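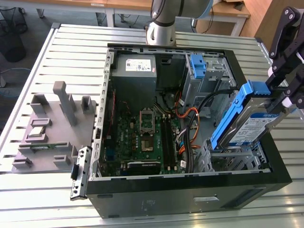

Ifigeneia Antoniadis says you should never start with the drive. Start with the cables, she says, get them out of the way of the cage, and then the drive more or less goes in by itself. She has been saying this to people for years and they still start with the drive.

I got maybe an hour with her and Heriberto Barrera at Feltow, the refurbishing shop they run in Zelldale. April, late afternoon, phone ringing the whole time. What follows is from my notes and a recording with a lot of fan noise on it. Quotes trimmed a bit.

Feltow takes in old office desktops. Mostly from schools and dentists and one insurance place that replaced everything at once. They strip them, test them, put them back together and sell them cheap. Last year 234 went out the door. That number is written on the wall by the coffee maker and Barrera pointed at it before I had my coat off.

First question was why desktops. Everyone I know has a laptop.

"Because you can open them," Antoniadis said. "Side comes off, you lay the thing down, it's all right there. Power supply, board, memory, drives. I can teach somebody the names of everything in ten minutes. A laptop, I need a heat gun and a prayer."

Barrera disagreed, or half did. He likes laptops. He says they pay better. But he does the money and she does the benches, and the benches are all desktops.

On laying the case down. It came up a lot. She wants the tower flat on its side before anyone touches a part, open side up. People try to work on it standing, because that's how it sits under a desk, and then a screw drops behind the board.

"And then you're shaking a computer," she said. "I've watched grown men shake a computer."

I asked about the caddies, the colored plastic rails the hard drives sit in. I had one of these machines at home and broke a rail getting the drive out, so this was partly a personal question.

"You pulled it," she said. I had pulled it. "You squeeze. Both sides, squeeze, then it slides. If it doesn't slide you're not squeezing. The plastic gets stiff when it's old and people think it's stuck, so they go get a screwdriver. Please don't go get a screwdriver."

Going back in is the same thing in reverse except for the angle. The connectors have to face the way the cables come from. She sees it backwards all the time, drive seated fine, rails clicked, and the plugs facing the wrong wall. Then it all comes out again.

"The click is lying to you a little," Barrera said from the other desk. "It clicks either way round."

They keep a bin of spare caddies. Big bin. Barrera buys them from a parts seller called Baranauskienė, who ships them in bread bags for some reason, and he gets nervous when the bin drops below 20. The rails are the thing that breaks. Not the boards, not the power supplies so much. Little plastic rails worth almost nothing, and without one the drive just sits loose in the cage.

Can you run it loose?

"You can," she said. "I wont sell it to you like that."

We talked processors for a while. When a machine comes in the chip often gets pulled and goes in a tray, and the bare socket is the part of the job that makes her tense. Pins in there are fine as hair. One new person wiped a socket with a paper towel, trying to be helpful, and that was the end of that board. So now there is a rule: frame open, nothing goes near it. No sleeves, no cloth, no canned air up close. Chip goes in flat, straight down, no sliding it around, close the frame.

"If you drop a screw in there, stop," she said. "Don't fish. Come get me."

Does she fish?

"I fish."

Memory is easy by comparison and she teaches it first. Clips back, line up the notch, press till it seats. New people like it. It feels like you've done something. Barrera says the usual machine on their benches goes out with both slots filled if they've got the sticks, even small ones, because buyers ask and it is an easy yes.

Then the cables again. She got up to show me with her hands, no computer, just hands in the air. The factory routes them one way, somebody at the dentist's office adds a part and routes them another way, and by the time it gets to Zelldale it's a nest. She doesn't go for pretty. She wants the drive cages clear, the fan clear, and nothing pinched when the lid goes on. A pinched wire is her big fear. She has a coffee can of pinched ones she hands around to new people.

"He thinks the can is morbid," she said.

"It's morbid," Barrera said.

I asked how long one machine takes. They gave different answers. He said 2 an hour for someone good. She said that's only if you don't count cleaning, and cleaning is the job. Dust in the power supply, dust in the corners of the cages, dust packed under the card slots where a brush won't go. Machines from schools have chalk in them, still. Machines from a salon have hair. She will not take another one from a salon.

They track everything in a program called Adeto, which neither of them loves. Every tower gets an entry, every drive gets an entry, and the two have to match before it ships. The drive part is serious. Old drives have people's stuff on them. Barrera handles the wiping and he was careful talking about it, more careful than about anything else that afternoon. A drive gets wiped, gets checked, gets logged off its label. If the check fails it is not reused. He has a drill press for those.

"People ask can they watch," he said. "Sure. Bring safety glasses."

Do people get attached to them? The computers I mean. Dumb question but I asked.

Antoniadis thought about it. There was one woman who brought in her husband's tower and wanted the files off it and then wanted the tower back, empty, no drive in it at all. It took six weeks to get everything off because the disk was failing. The woman came and got the case and carried it to the car herself. Wouldn't let anyone help.

"So, yes," she said.

Phone rang again here and we lost her for a while. Barrera used the time to tell me what they don't take. No monitors with tubes. No printers, ever. Nothing that's been in a flood, even if the owner swears it dried out. He's got a list taped on the front door and people read it and then come in and ask about their printer.

Prices I won't list since they change by the week. Cheap. A plain desktop with a wiped drive and enough memory for homework and email costs less than a decent pair of shoes, is how he put it. Most go to families. A few go to a guy who hosts game servers in his garage and always wants the ones with extra drive bays.

When Antoniadis came back I asked what someone at home should do if they've got one old tower in a closet and want to put in a different drive themselves. She sat down and went through it fast and I'm writing it how she said it.

Unplug it. Press the power button once after it's unplugged. Lay it down. Take the side off and don't lose the screws, put them in a cup. Look before you touch, take a picture with your phone so you know where the cables went. Move the cables. Squeeze the caddy, slide it out, swap the drive, check which way the plugs face. Slide it in until both sides click. Power plug, data plug. Look for anything pinched. Then the side panel.

"And turn it on before you put all the screws back," Barrera said.

"He always says that."

"Because you always have to take them out again."

She said she did not always have to take them out again. I left them to it. The shop is open mornings and by apointment, and if you're bringing a tower, bring the power cord too, they're short on cords.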